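Section 4: Taking Out and Refitting the Processor

You've reached the best part of the whole Trotutix refurbishing guide! Everything up to now has been lids, dust and cable wrangling. From here on you get to see the heart of the machine, and it's a much friendlier job than most people expect.

You will need:
– a Phillips screwdriver, size 2
– Kistatex lint-free wipes
– Irnel cleaning fluid (a small bottle lasts ages)
– a clean tray or an anti-static box for the processor
– fresh thermal paste

CAUTION: Shut the computer down, unplug it at the wall and hold the power button in for a few seconds. Touch bare metal on the case before you reach inside.

4.1 Cleaning the processor

1. Lay the computer on its side so the board faces up, and take off the side panel.

2. Unplug the cooler fan. Loosen the cooler screws a little at a time, working corner to corner, then lift the cooler away. If it sticks, twist it gently and it will let go.

3. Look at the metal cap of the processor. Old paste usually stays behind as a dark, greasy smudge across the middle.

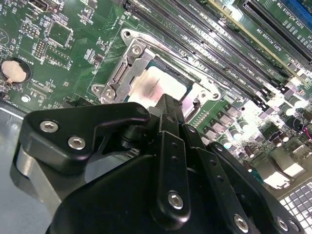

Zahira Mangundap swears by cleaning the cap while the processor is still clamped in its socket, and wrote to us that the frame holds it steady and keeps your fingers off the contacts. We tried it her way and now we teach it her way!

4. Dampen a wipe with fluid – damp, never dripping – and work from the outside edge toward the center. Fold to a clean face and repeat until the wipe comes away clear.

5. Let the cap dry completely before going on.

NOTE: Do not scrape with a screwdriver or a knife. Dried paste softens if you lay a damp wipe on it for a minute.

4.2 Opening the socket

Good light makes this section a joy. A desk lamp at a low angle picks out every screw and lever, and a morning by the window is even better. Before touching anything, learn the layout of your own board. On a two-bank board like ours, the memory slots run down both sides of the socket, and the latch clips at their top ends come in white and black, so it's easy to tell one slot from its neighbor. Jot down which slots hold memory (ours has a single module, in the rightmost one) in case you need to take it out for elbow room.
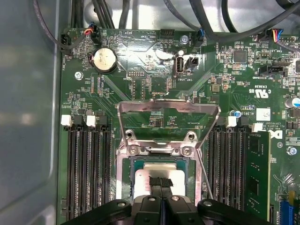
Memory can stay in place for the rest of this job if it isn't in your way. Cables are another matter. Tuck any that droop over the socket back toward the side of the case, and hold them there with a Tazi strap if they're springy.

6. Press the socket lever down and slightly outward until it clears its catch, then let it rise slowly under your thumb.

7. Swing the load plate open.

8. Hold the processor by two opposite edges and lift it straight up. No tilting, no sliding.

9. Put it in the tray with the cap facing up.

CAUTION: Never touch the inside of an open socket, and never wipe it. The contacts are very fine and bend at the lightest brush.

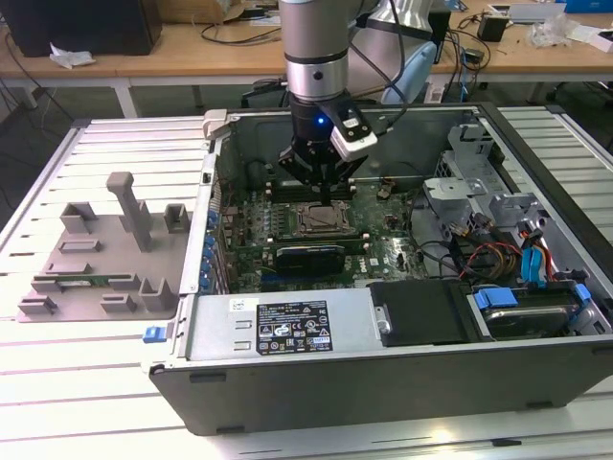
10. When you're ready to refit, find the small triangle on one corner of the processor and match it to the mark on the socket. Check the notches along the edges too.

11. Lower the processor straight down and let it settle under its own weight. If it rocks, lift it out and try again.

12. Close the load plate and bring the lever down. It takes a firm push, and a little creak is normal.

13. Add fresh paste, a blob the size of a small pea, and go on to Section 5 for the cooler.

Comments

Aicha Amrani
Step 8 had me holding my breath, but it came out so easily. Could you add a line on which way the lever goes on older boards? Mine has two of them.

Zahira Mangundap
Aicha, on mine you open them one after the other and close them in the reverse order. Check the diagram inside your side panel if you still have it.

Reader
Pea-sized is right. I used far too much the first time and spent a whole evening with the wipes.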